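Narkstead Harvest Supper Returns to Wogan Hall

14 shares | 3 comments

The Narkstead Harvest Supper will be held at Wogan Hall on Friday, with doors opening at 5:30 p.m. The organizers have confirmed that all 400 seats have been taken.

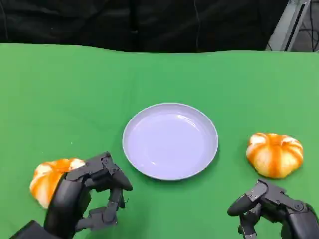
COMMUNITY

Proceeds from last year's supper came to $1,558 and were given to the Prundell Food Pantry. Director Kirstin Skinner said the pantry served 787 households over the following winter.

Seventeen local growers have donated produce for this year's meal. Guests are asked to bring their printed tickets and to use the Mill Street entrance. 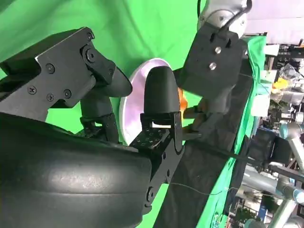
Parking and Access

The north lot is reserved for guests with mobility permits. Other guests may park at the Cluto Road school until 10 p.m.

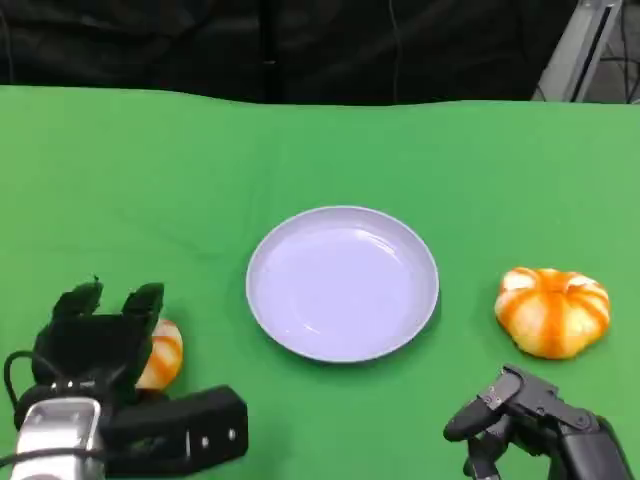
A plate on a green tablecloth.

Inquiries about dietary needs should be sent to Elis Cadwaladr at the hall office by noon on the day before the supper.

Related
Wogan Hall Roof Repairs Completed
Pantry Extends Evening Hours
Elin Howells Named Library Director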